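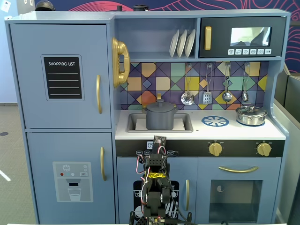
3 min read

Ticket 566 — Arm will not finish "pot from sink to stove"
Product: Prevach arm controller
Site: Billcombe, play kitchen station
Opened by: Percy Arboleda
Assigned to: Cristian Cuadros
Status: Open, waiting on retest

Problem as reported

The task is to take the dark lidded pot out of the sink and set it on the empty burner to the right. The arm reaches the pot, closes on a side handle, lifts, and then stops with a grip fault before it clears the counter. Sometimes the lid goes and the pot stays. The small steel pot on the back burner is not part of this task and should not be touched.

This worked in the simulator. I need to know if it's a setting or if the arm just can't do it, as we have to tell Buenaventura whether "clears the sink" goes on the list of chores it can handle.
— Percy

Reply from Cristian Cuadros

Please send the fault code, the grip force setting, and the version of the task file. Also tell me which handle it goes for. The pot has two.

Reply from Percy Arboleda

Fault code is 1916. Grip force is at the default. Task file is the one from the Rikadberg folder, version 2. It goes for the left handle nearly every time. I turned the pot a quarter turn by hand and it then went for the knob on the lid.

Reply from Cristian Cuadros

1916 is slip during lift. The controller thinks the object moved in the fingers, so it stops. Things to try, in this order:

Turn off the knob as a grasp point. It's in the task file under grasp options. With a loose lid you never want it.

Raise the lift height. The pot stands above the counter line, but its base is down in the sink, so the whole pot has to come up past the rim before the arm moves sideways. The Rikadberg file was written for a flat counter and starts the sideways move too early. I suspect the base is hitting the rim and the controller reads that as slip.

Leave grip force alone for now. If you change it along with the height we won't know which one mattered.

Reply from Percy Arboleda

Knob is off. Lid has stayed on since. Raised the lift height and the first part is better, the pot comes clear of the sink. New problem: on the way to the burner it swings and the arm stops again, same code. Time limit also ran out once at 2000, whatever unit that is.

Reply from Cristian Cuadros

The limit is in control steps. Leave it.

The swing is from holding a pot by one side. A person would use two hands or hook a finger under. This gripper can't do either. Slow the sideways move to half speed and add a short pause at the top of the lift. If it still faults, try the other handle, as it's nearer the burner and the travel is shorter.

On your Buenaventura question, my answer for now is no. It can take an empty toy pot out of a sink on a good run. A real pot with water in it is a different load and I wouldn't put it on the list. Doors with the tall vertical handles are a safer thing to promise — the fridge and dishwasher doors give it something straight to hold, and the open plate shelf can be a separate test.

Reply from Percy Arboleda

Understood. I'll list it as "pot moves, supervised" and leave the rest blank until July. Half speed and the pause are set. Retest on the right handle is next, and I'll attach the log to this ticket.

Last updated 5/4/23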